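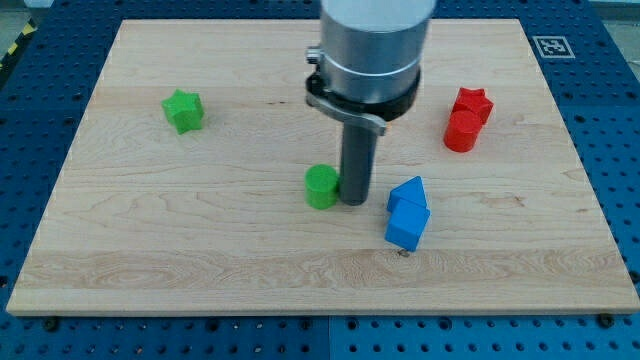 Color blocks are small pieces of painted or stained wood, cut into simple shapes and given to children, who are expected to put them in order and generally do something else. They come in prisms, cylinders, cubes and stars, in a handful of strong colors, and they are nearly always used on a flat surface, known in the trade as a board.

Shapes

The cylinder is the workhorse of most sets. It stands, it rolls, and it can be found under a couch years after its box has been thrown out. The star block is a prism with a five-pointed star for a cross-section. It stands well on its flat face and poorly on anything else, and it stacks with other stars only if somebody takes the trouble to line up the points. Makers have long disliked it. A star wastes wood and has ten edges to sand, five of them in corners where sandpaper does not care to go. Buyers ask for it anyway.

Colors

Red, blue and green make up the usual short set, with yellow added in larger ones. The Janard workshop sold its early blocks in bare wood and described color as a distraction. Its next catalog offered red. Color and shape are kept independent in a proper sorting set, so that a green star may be grouped with the other greens or with the other stars. Arguments over which is correct are common — and are not confined to children.

The board

A sorting board is a plain rectangle of pale wood, often maple, without slots or printed outlines. The lack of outlines separates it from the shape puzzle, where every piece has one right place. Pale grain shows off strong colors and also shows every dent. Grarkden boards were sold with a small tin of wax and a leaflet on its use. The tin is usually found full.

Sorting and spacing

The simplest exercise is to gather scattered blocks into groups by color. A harder one, called the Lau layout, asks for matching pairs to be placed at equal distances, and is mostly enjoyed by adults.

Larger sets

The Zorside school set held 200 blocks in a lidded crate, with 70 of them cylinders. It was meant for a full classroom and took most of an afternoon to put away. Later versions were smaller.

See also: pegboard, shape puzzle, stacking rings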